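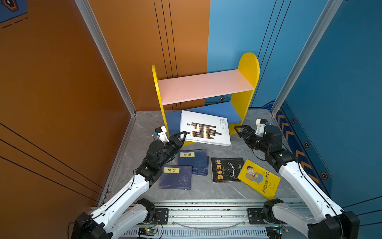

The people at Venley say the left arm never dropped a book on purpose, it just stopped knowing how hard it was squeezing. That was in the fault report to Kravchuk, who built the grippers. Thirteen pages. Most of it logs.

The job sounds dull. Two arms, five books, one small yellow shelf. Pick up, shelve, repeat. In October the Tarkora rig got through 239 runs before the left gripper quit reporting force. Kept closing. No alarm, no stop - the software read a missing number as zero and pushed harder.

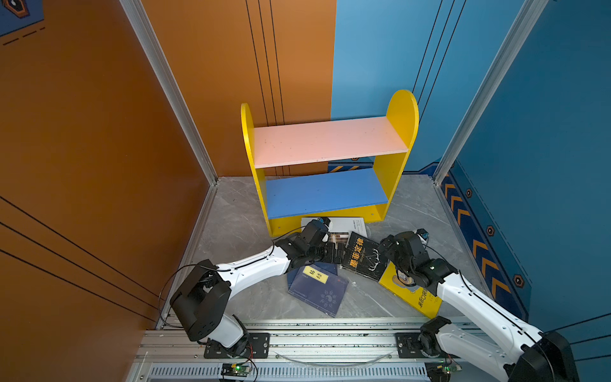 Zero means nothing touched yet, so keep going. Simple mistake. Bad one, if its a hand in there and not a paperback. Rolwood, which wrote the control code, has a patch now: lose the signal for 25 milliseconds and both arms freeze. Not just the bad one.

Venley wants 700 clean runs before anyone reaches in with the power on. Untill then it's the big red switch first, every time.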